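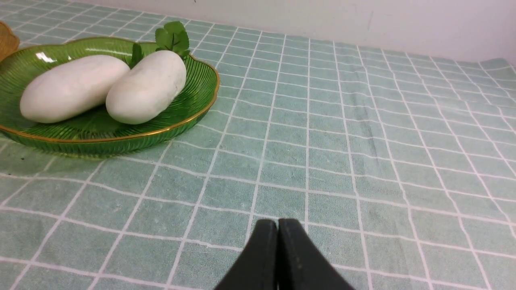 Table Helper Wanted for Supper Club, Part-Time

Hi! I'm Debora Fiore and I run Cocco, a small supper club in Brekley. I cook, I shop, I wash up, and up to now I've also set every table myself, usually with flour on my elbows. I'd love some help with that last part.

The job is laying and dressing the tables before guests arrive, then clearing and putting everything away afterward. I'm very fond of colored glass (the green plates with the gold rim are my favorites, you'll get to know them well) and I like it on a checked cloth, with a bit of something leafy on the plate. Nothing stiff or fancy. I want people to sit down and feel like somebody was looking forward to seeing them.

What you'd be doing:

Ironing and laying the tablecloths
Setting out plates, bowls and glasses
Picking over herbs and adding the garnish while I plate up
Hand washing and drying the glassware (no dishwasher for anything with gold on it, please!)
Packing it all back into the cupboards, with paper between the plates

You don't need restaurant experience. My last helper came straight from a flower shop and was wonderful at it. You do need steady hands, a decent eye for when a cloth is hanging crooked, and the patience to dry a ribbed plate properly. You'll be on your feet most of the evening, and there are stairs.

Hours are 4 p.m. to 10 p.m., 2 evenings a week, starting in September. Pay is $86 an evening plus a share of the tips, and supper, obviously. I usually sit down to mine once the last guest has gone and you're welcome to join me or take yours home in a box.

To apply, drop a note through the door at 1137 Tralwood or leave it for me at the Huler bakery counter. Tell me a little about yourself and which evenings you could do. If you have a photo of a table you've laid, put that in too, even if it was just for your family. I'll invite a few people over for a trial evening, which is paid the same as any other.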